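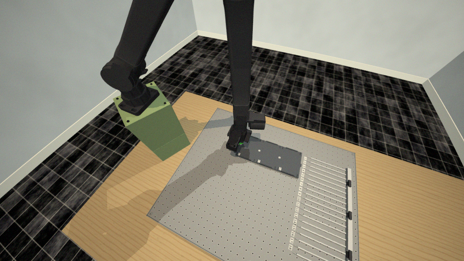 Toltcombe Shed Swap Returns in November

By Shanthi Mridha

The tool swap is back, and so, presumably, is the bread maker. It has now been through the swap three years running, each time leaving with a new owner full of plans.

Doors open at 10 a.m. in the old Marciniak feed store on Drimunik Lane. Entry is $2, exact change if you can manage it. Bring anything from the garage or workshop that still does its job — clamps, planes, paint sprayers, the second drill you bought when you couldn't find the first. Each item gets you one ticket, and each ticket gets you one item. A box of mixed screws counts as one item, however strongly you feel about it.

Last year nearly 60 households came and 20 of them went home with more than they brought. My own was one of those, and I have been asked not to repeat it.

Sumaiya Navaratnam will be sharpening knives and chisels by the side door until noon. Please wrap blades in a towel. She has asked for no bread knives and no advice.

Gas cans, paint and anything with a frayed cord will be turned away. Leftovers need to be picked up by 3 p.m., bread maker included.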